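The Capsule Wardrobe, Month Two

In September I read an article claiming a grown adult needs 14 pieces of clothing. I own more than 14 things with a hole in the armpit, so I figured I was the target audience.

The method goes like this. You pile up everything you own, pick each thing up, and ask whether you would buy it again today. I would not buy any of it again today. I have seen the prices. This left me on a Saturday night with a bed I couldn't sleep in and, technically, a wardrobe of zero.

So I made categories. Work shirts, fine. Jeans, fine. Then came the sports stuff, and I sat down for a while.

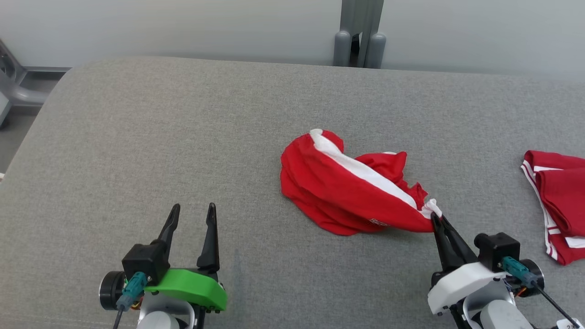
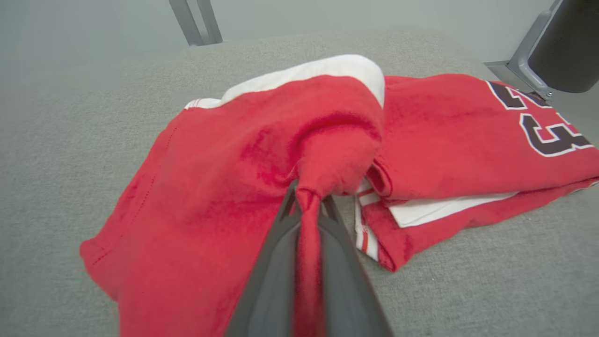 I haven't played on a team since I lived in Watport, where we finished last two years running and celebrated both times. My friend Gayan Hettiarachchi, our goalkeeper, says he threw all his gear out when he moved and never thought of it again. He told me this wearing a team scarf. Indoors.

The article recommends taking a picture of sentimental items and letting the item go. I tried it with my grandfather's cardigan, and now I have a picture of a cardigan and also the cardigan.

Current total: 60, not counting socks, which the article is silent on and which I consider a private matter. I did get rid of a belt. It went to the thrift store on Kallent Street, where I bought two sweaters.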